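Esteo: política treinada com câmera de punho chega a 78% em bancadas novas

O grupo de manipulação da Predeo concluiu em agosto a segunda rodada de testes do Esteo, método de aprendizado por imitação que usa apenas a imagem de uma câmera pequena montada no punho do robô. A primeira versão dependia também de uma câmera fixa no teto, calibrada de novo a cada troca de cozinha.

A mudança principal está no treino. O Esteo aprende a prever, junto com a próxima ação, a distância entre a garra e a superfície mais próxima. O sinal vem da própria trajetória gravada na teleoperação e dispensa anotação manual. Foram usadas 50 demonstrações por tarefa, todas com objetos comuns de cozinha. 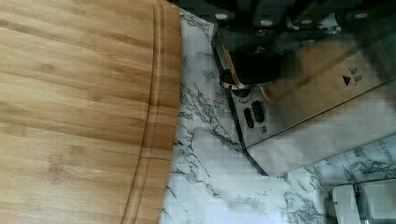

Vista da câmera de punho, com a garra sobre a torradeira de aço inox e a tábua de corte à esquerda.

Superfícies metálicas foram o ponto fraco da versão anterior. O aço escovado devolve reflexos borrados e a sombra da garra, e a política antiga muitas vezes tratava essas manchas como bordas de objeto. Com a previsão de distância, a taxa de sucesso em bancadas fora do treino subiu para 78%. Sem ela, mantidos os mesmos dados, ficou em 28%.

Ainda há falhas. A maior parte ocorre quando a garra encobre o botão ou a alavanca que precisa acionar e a política perde a referência. Uma memória curta de quadros anteriores está em teste no simulador Stusano, por enquanto com ganho pequeno e mais que o triplo do tempo de treino.

O relatório técnico e os pesos do modelo estão no repositório interno. A próxima reunião aberta do grupo será na quarta-feira, na sala Sarantis.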